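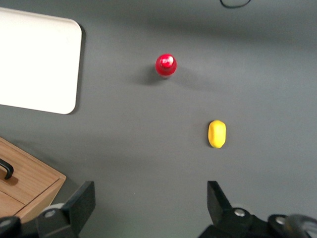 The Mellden top in dark gray. The matte finish does not throw much light back at you.

Mellden Work Table, Dark Gray
Reviewed 11 May 2025

I bought the Mellden in February to replace a Kahraman folding table that had been my main work surface for much longer than I ever meant it to be. The Kahraman was fine for what it cost, but it sagged in the middle and the leg braces caught my knees every time I pulled a chair in. I wanted a fixed table with a plain top, no drawers, and enough room to leave a project out overnight.

The Mellden is 57 inches long and 30 inches deep. I paid $107 for it from Brelonus, with free delivery. It comes in white, a light oak color, and dark gray. I picked the gray.

Delivery and packing

It took seven days to arrive. The box is long and awkward, and I would ask for help on the stairs. I dragged it up by myself and put a dent in the wall on the landing. The packing was mostly cardboard with foam blocks at the corners. One leg had a small scratch near the foot, on the inside, and I didn't bother sending it back.

The hardware comes in one bag with everything mixed together. There are two lengths of bolt, and they are close enough that you can mix them up. The long ones go through the side rails and the short ones hold the feet plates. The instructions show this on page three, after the step where you have already used some of them. Read it all the way through first.

Putting it together

Assembly took me a bit under an hour. You put the top face down on the floor, attach the two long rails, then the legs, then the crossbar at the back. The holes lined up on three corners. On the fourth I had to loosen everything, push the leg over, and tighten again. The hex key in the bag is short and hard on the hand, so use your own if you have one.

Put a blanket down before you lay the top on the floor. The instructions say to use the cardboard, but mine had staples in it.

Stability

This is where it beats the Kahraman easily. There is a little side-to-side movement if you lean on a short end and push, but in normal use it stays put. I sew on it, and at full speed the machine doesn't walk or make the lamp shake. I also clamp a small vise to the front edge now and then, and filing on it is fine. I wouldn't hammer on it.

The feet screw in and out for leveling. My floor slopes toward the window, and I needed nearly all of the travel on one foot to get the table level. If your floor is worse than mine you will need a shim.

After the first month I went around with the hex key again, and two of the leg bolts took another quarter turn. They haven't moved since.

The top

I was unsure about the color. I had a white table years ago and every pencil mark showed on it, so I went the other way. Dark gray turned out to be easy to live with. Small things are simple to find on it, especially anything light or bright. Pins, buttons, and bits of colored thread all stand out. Black screws are another matter, and I now tip those into a dish.

The finish is a true matte. My lamp is on an arm to one side, and on the old table I used to get a bright patch right where I was looking. I don't get that here. Shadows do show up, but soft ones, and you stop seeing them after a day or two.

The downside is dust. Lint, eraser crumbs, chalk, flour if you use it for that - all of it shows. I wipe it down most evenings, and I never did that with the Kahraman. Fingerprints show too if you have had hand lotion on, and they take a second pass with a damp cloth. Plain water and a drop of dish soap is enough. I tried a spray cleaner once and it left streaks that were harder to get off than the prints.

I have set hot mugs on it without a coaster and found no rings. I haven't tried anything hotter, and the care sheet says to use a mat. I have one scratch, from dragging a metal ruler that had a burr on the end. It is a pale line as long as my finger, and I can see it when the lamp is low. A cutting mat would have prevented it. The gray won't hide that kind of damage as well as the oak color probably would.

The edges are square with a very slight rounding. After a long stretch of handwriting I can feel the front edge in my forearms. A thicker sleeve or a folded towel fixes it, but I would have liked a softer edge.

Leg room and storage

There is no storage at all, which I wanted. The crossbar sits at the back and well up, so there is space underneath for a rolling cart or a bin. I can sit anywhere along the front without hitting a leg. Two people can sit side by side if they get along.

There is no cable hole. I run the lamp and machine cords off the back and down the left leg with two hook-and-loop ties. If you push the table tight against a wall, the plugs will hold it out a little.

Compared with the Vullmont

The other one I looked at was the Vullmont. It has a thicker top and a shelf underneath, and it costs a good bit more. I tried one in a showroom and it was more solid when I leaned on the end. It was also shallower from front to back, and the shelf was right where my feet go. If you stand at your table, the Vullmont is probably the better buy. I sit, so I went with the Mellden.

Good points

Steady enough for a sewing machine
Low glare
Plenty of depth for the price
Open underneath

Bad points

Shows dust and lint
Hardware bag is not sorted
Front edge is a bit hard on the arms
Scratches show pale against the gray

Would I buy it again

Yes, in the same size. I might go for the oak color if the table were going in a room with a cat or a lot of dust, but for close work I like the gray. Brelonus allows returns for 30 days, and you have to send the table back in its original box, so keep the cardboard until you are sure.

Rating: 4 out of 5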